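Memory Lane

People throw out a desktop for being slow when all it wants is a stick of memory.

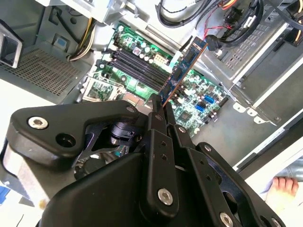
A memory module above its slots.

The refurbishers at Purkstead will take any old tower, dust included, and strip it to the board.
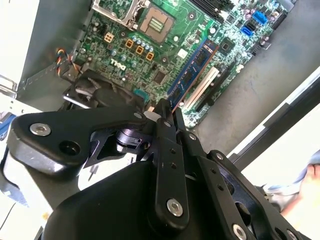 Then comes the sorting, which takes all afternoon and most of the biscuits. 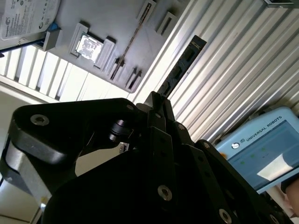
Hasa holds that a 9-year-old PC is barely broken in. 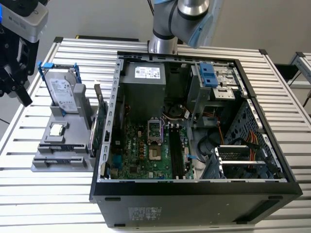 What does an upgrade cost? Almost $50, plus your pride.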